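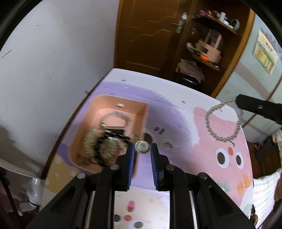
Jewelry in the peach-orange bin, sorting table

Subject: Re: [beadswap] how do you all sort the mixed lots?

Hi everybody,

Jumping in on the mixed lot question. I've been at it most of the evening and my tea went cold two cups ago, so excuse the rambling.

On such-and-such in January, a list member wrote:

> I picked up a mixed box from the Irivden sale and I'm
> overwhelmed. It's bracelets, loose strands, brooches, broken
> bits, everything tangled together. Do you untangle first and
> then sort, or sort first? And what do you keep it in while
> you're working? I've been using cereal bowls and my family
> would like them back. Also, is it worth keeping the single
> pieces that don't match anything, or should I just let them go?

Oh, I feel you on the cereal bowls! I used ours for years. What I use now is a plain plastic bin with rounded corners, peach-orange, nothing special, and I love it way more than a bin deserves. The rounded corners are the thing. Seed beads go straight into a square corner and live there forever, but with a rounded one you can sweep them out with a fingertip. The color helps too, at least for my eyes. Black beads and pale beads both show up against it, where on my old white tray all the pale stuff just vanished.

The table is the cartoon-print one, all lavender and pink and yellow and white. It's a cheerful thing to work on at night but a terrible surface for finding a dropped bead, so everything stays in the bin until I've decided about it. I put down a gray dish towel if I'm doing anything really tiny.

As for untangle or sort, I do big pieces first. Anything stiff comes out before anything floppy. Bangles especially, they're usually what everything else is hooked around. There's a translucent one in this batch, sort of a pale lavender-gray, and I'm completely smitten with it. After the bangles I take the bracelets, then the strands, and whatever is left is usually loose enough to pick through without swearing. The black beaded bracelet in there is next on my list. It catches the light so nicely, and I want to see how it's strung before I decide whether it stays a bracelet.

If you hit a real knot, lay it flat and work at it with two blunt needles. Don't pull. A little cornstarch helps on fine chain (rub it off after with a dry cloth). I had one chain from the Zelov box that took me three nights, and I nearly threw it out the window on the second one.

Now, singles. Keep them! I know, I know, I'm the wrong person to ask, I have 49 little bags of singles and a drawer that won't shut. But look at the round one up front in the picture, with the smooth pale gray dome and the scalloped, beady silver edge. I don't need it to match anything. A piece like that is a pendant center, or the middle of a cuff, or it goes on a coat. I've already changed my mind about it twice today. The glittery pale yellowish beads I'm less sure of. They'd be pretty with the small brown and reddish ones, but I may be talking myself into it.

What I do let go of: anything with the finish flaking off in my hand, and elastic that has gone crunchy. I cut the elastic and save the beads if they're decent. The rest goes in a jar for my neighbor's craft table.

For storage I ended up with the Owusu stacking trays, the shallow ones. They were fine until I got too many. I did a count last winter for the household insurance and wrote down 1,551 pieces, not including loose beads, and I'm sure it's about 1,959 by now because I have no willpower at all when a box lot comes up. If you're just starting, get one set of trays and make yourself stop when it's full. Then tell me how you did it.

One more thing, a Gullon cookie tin lid makes a great little tray for clasps and jump rings. Low sides, so you can get your fingers in.

Does anybody know a good way to clean between the little beads on a scalloped rim without loosening the center? I've been using a dry baby toothbrush and going very slowly. I'm scared to get anything wet if there might be glue behind it.

Good luck with the Irivden box, and please post what you find in it! I want to see the brooches.

Off to make tea number three.

--
beadswap list: trades, questions, show and tell
Please trim your quotes when replying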